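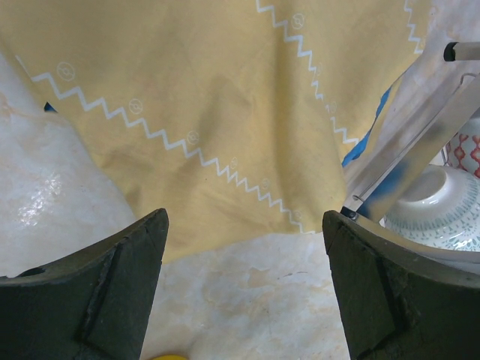
Linen swap returns in August

The Brasutton linen swap is back at the Lashari Street hall, doors at 10 a.m. Last year we took in 300 pieces, mostly tablecloths and pillowcases, and 41 went unclaimed. Those were passed on to the Panitz thrift store.

Please wash and fold what you bring. Towels are fine, mattress pads are not. The limit is 30 pieces per household, and you don't have to bring any to take some home.

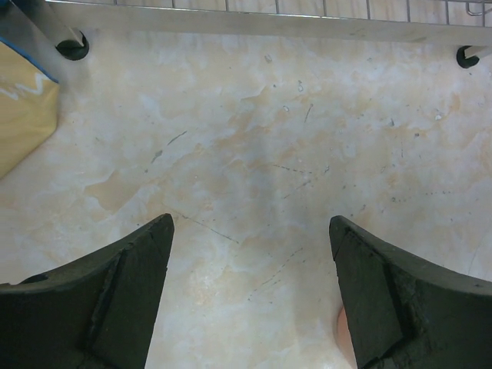

Usman Rana asks that people label sheets by bed size this time, as he spent most of last year's swap unfolding them to check. Masking tape will do.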